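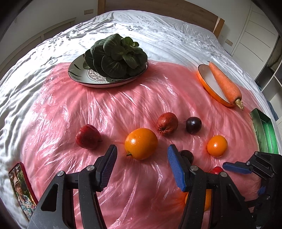 Ferenc Hegyi wrote to me that vegetables must be cheap, and everything else people say about them is decoration. I have read his letter several times and I still do not agree with him.

In the Lodhi market, where I buy my greens, a bunch of bok choy costs a little more than in the supermarket. The seller knows which farm it comes from and on what morning it was cut. When I pay her, I pay also for this knowledge. Mr. Hegyi calls it a luxury. For me it is a normal part of food, as it was for my grandmother, who would not buy a carrot without asking two questions.

He is right in one thing. A family with five people and one salary cannot pay for my principles. But the low price is also paid by somebody. In Clullholm, almost 200 small growers sold at the town market when I moved here. Now there are 15, and most of them are older than I am.

I do not ask that everybody shops like me. I ask that the town keeps the rent of the stalls low, and leaves the market open until seven in the evening, so that people who work can also come.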